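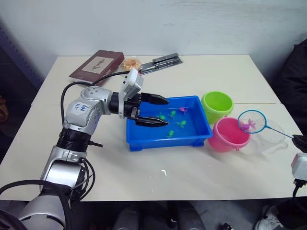

Jun 14, 2026
By Jolene Pearce

Fishing table check, done before opening, comments under each item. Same form as March except I added the net line and dropped the sand one. Marks are OK, FIX or WATCH. Went over the blue tray first, ridged rim all the way along and then the little feet at the corners, bc that's where the last one split. Feet fine. Write on the form please, not on sticky notes, Clem I mean you.

1. Tray, cracks and sharp edges - OK
Ran a thumb around the rim, inside and out. Nothing catching. Bottom has light scratches, cosmetic. Lift it by both short ends, never one corner when there's water in it.
Comment (Clem Cartwright): noted re sticky notes. Spare tray in the closet has a rough spot on one long side, I put tape on it.
Reply: tape is not a fix, toss it.

2. Table, level and steady - WATCH
Push test, both ends. Doesn't rock. Where the two tops meet there's a seam, mine were tight together today but they creep. Check for finger gaps after the floor gets mopped. Water runs down in there too, so wipe the seam and the underside.
Comment (Adesuwa Ekpo): can we clamp them?
Reply: asked Rochelle. Waiting.

3. Water depth - OK
Shallow fill only. Hand flat on the bottom, water shouldn't get past the wrist. If it slops over when you nudge the table it's too full, bail some out with a bucket before anybody comes in. Fresh water each session, no topping up from the one before.
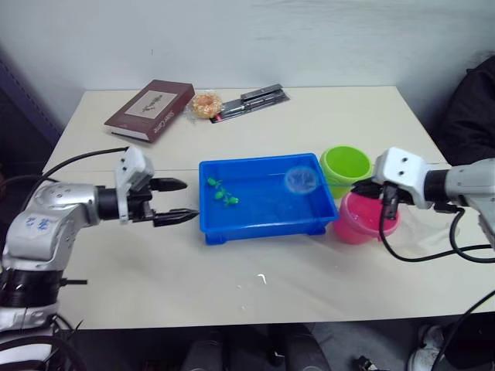

Cold tap is fine in summer. In winter mix in a little warm in the bucket first, then pour. Never fill straight from the hot tap, the one in the back room runs way too hot and Rochelle has a ticket in on it (521, still open).

4. Fish and turtles, small parts - WATCH
Squeeze each one. Looking for splits, loose bits, water coming out of the inside. If it squirts it goes in the trash, doesn't matter how new it is. Check turtle legs for bite marks, they stick out and get chewed. Green fish ok. Pinks ok. One turtle had a rough line on the belly, filed it down, back in the tub.
Under 3s table: NOT these. They get the big Hapeta boats out of the other bin.
Comment (Adesuwa Ekpo): found a fish under the radiator monday or whenever, dusty. Washed it, it's in the drying rack.
Reply: thank you. Squeeze it before it goes back in.

5. Nets - FIX
Mesh first, hold it up to the light and look for holes big enough for a finger. Then tug the hoop, then twist the handle. One net from the spare bag has a handle that turns in the hoop. Pulled it. Emailed Gekico for a replacment, no answer yet. Nets get hung up at the end of the day and don't stay in the water overnight, they go slimy and then I'm the one scrubbing.
Comment (Clem Cartwright): is a net across the top of a bucket ok between groups?
Reply: yes between groups, just not on the floor.

6. Buckets - OK
Lime green and pink, handles and rims checked. Handles flex but hold. Keep them up on the table to the side of the tray, off the floor. Empty when not in use. Don't stack wet, they stick and then somebody yanks.

7. Floor around the table - FIX
Mat was curled on one side. Turned it over, still curls. Needs replacing, Skiseo catalog has the heavy one, I left the page folded on Rochelle's desk. Until then mop and dry towel within reach the whole time, and yellow sign out if there's any puddle at all. Closed shoes for all staff on this table, no flip flops.
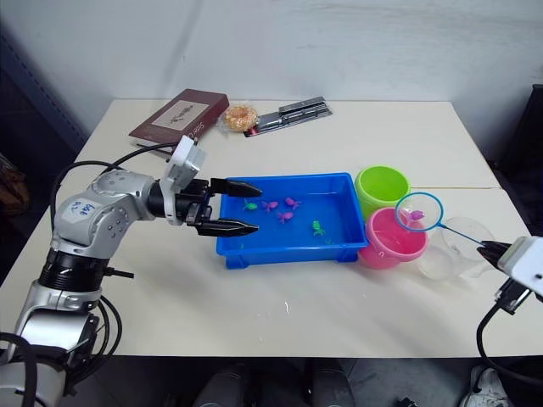
Also under the table, look properly, get down there. Nothing stored on the floor in front where feet go. Chairs back from the edge so no one climbs up. Bags on the hooks.

8. Cleaning and drying - OK
Tray emptied, wiped, left upside down on the rack. Toys in the mesh bag, rinse, soap, rinse. Use the Plendero soap only, small squirt. The blue stuff under the sink is for floors!! It was next to the Plendero bottle again, moved it up to the high shelf.
Comment (Rochelle Pruitt): lock on that shelf ordered. Clamps approved, Adesuwa can pick them up. Mat is a no til next month, sorry.
Reply: then I want the carpet square from the reading corner taken out of there, people are using it as a mat and it soaks through.
Comment (Rochelle Pruitt): ok take it.

Open from today: clamps, net handle, mat, hot tap, rough spare tray in trash.
Table is good to use with the towel down.
Second check Velimir Vukadinović, initials on the paper copy by the sink.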